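How to Turn Empty Soda Bottles into Self-Watering Planters

Posted in: Weekend projects, Indoor garden

If you have a windowsill, a pair of scissors and a recycling bin with a soda bottle in it, you can have basil growing in your kitchen that practically looks after itself! I have been making these planters for years (my first one leaked all over a stack of library books, but we got past that) and I still get a little thrill every time I look down and see the roots hanging in the water.

The idea is very simple. You cut a bottle in two, flip the top half upside down and set it inside the bottom half. Soil and plant go in the top, water goes in the bottom, and a strip of cotton runs between them. The cotton pulls water up into the soil as the soil dries out, so you only have to top up the reservoir every so often. Mine go 7 days between fills in spring, less when the kitchen gets hot.

What you need

A plastic soda bottle with its cap. The 500 ml size is great for a single herb, and the 2 liter size will hold a lettuce or a small pepper plant.
Sharp scissors and a craft knife
A strip of old cotton T-shirt, two fingers wide and as long as your hand
A thick nail or an awl for the cap
Masking tape and a marker
Potting mix (please don't use dirt from the yard, it packs down like cement)
A seedling or a few seeds

Step 1: Clean the bottle

Rinse it with warm water and a squirt of dish soap, shake it hard, and rinse again until there are no bubbles. Any leftover sugar will bring in ants, and I speak from experience. Go easy on the temperature, too. Boiling water makes thin plastic shrink and buckle, and then your two halves won't fit together.

Leave the label on for now if it's a paper or plastic wrap. It makes a handy straight line to cut along.

Step 2: Mark your cutting line

Wrap a piece of masking tape all the way around the bottle, a little above the middle. Try to get the ends of the tape to meet up. If they do, your line is level! Draw along the top edge with the marker.

You want the bottom half a bit deeper than the top half is tall, so that the cap will hang above the base and not sit right on it. Turn the bottle in your hands and imagine the top flipped over before you commit. A bottle with a waist in it needs a bit more thought, because the top will slide down until it jams. Cut those above the waist.

Step 3: Cut

Start with a small slit from the craft knife, pushing away from yourself, with the bottle lying on its side on a folded towel. Then switch to scissors and go around slowly. If kids are helping, do the slit yourself and let them take over with the scissors. They love this part.

The cut edge can be scratchy. I run a strip of tape over mine, half outside and half folded in. You can also smooth it with a bit of fine sandpaper.

Step 4: Make the hole and the wick

Take the cap off, set it top down on a piece of scrap wood and push the nail through the middle. Wiggle it until the hole is wide enough for your cotton strip to pass through snugly. Too tight and the cotton gets squeezed so hard that the water can't travel, too loose and your potting mix ends up in the reservoir.

Thread the strip through so half of it hangs out each side, then screw the cap back on. Wet the whole strip before you plant. A dry wick can take ages to get started, and your seedling doesn't want to wait.

Step 5: Fill and plant

Hold the top half upside down over the sink. Pull the inner end of the wick up through the middle and spoon the potting mix in around it, so the cotton stands up in the soil like a candle wick. If it gets squashed flat at the bottom, only the bottom gets wet.

Pop in your seedling, firm it gently, and water once from above until it drips. Then fill the base so that the tail of the wick sits well under water, and lower the top half in. Done!

Choosing a good bottle

You can use almost any bottle, but some are nicer to work with than others, and I've become very picky. Look for straight sides, a firm wall that springs back when you squeeze it, and a cap that still screws down properly.
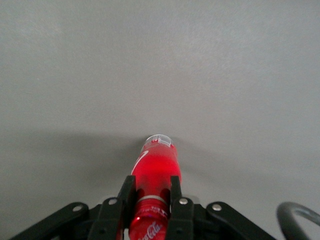

Color matters more than you might think. Clear plastic lets you check the water at a glance, and that's a real help when you're getting started. The trouble is that light plus water equals algae, and a clear reservoir on a sunny sill can turn green before you know it. A colored base looks lovely with the sun coming through it, but it may still grow algae. The fix is the same either way: slide an old sock over the base, or wrap it in brown paper and leave a narrow gap to peek through.

Fixing the usual problems

The soil stays dry. Your wick has probably folded over or it's made from a synthetic fabric. Swap in real cotton and wet it first.

The soil is soggy. Use a thinner wick, or mix a handful of perlite into the potting mix.

Little flies. Let the reservoir run dry for a day, then cover the soil with a layer of coarse sand.

The whole thing tips over. This happens with tall plants! Drop a few pebbles into the base before you add the water.

What to grow

Basil, mint and parsley are wonderful in these. Green onions are almost too easy (stand the white ends in the soil and get out of the way). I'd skip rosemary and thyme, which like to dry out between drinks. Lettuce started in February on my back windowsill was ready to pick well before the outdoor beds had woken up, and I was unbearably proud of it.

Next time I'll show you how to hang a row of them from a curtain rod, with the knots I use and the ones I've given up on. Save your caps!

Nipon Paisan
17 June 2019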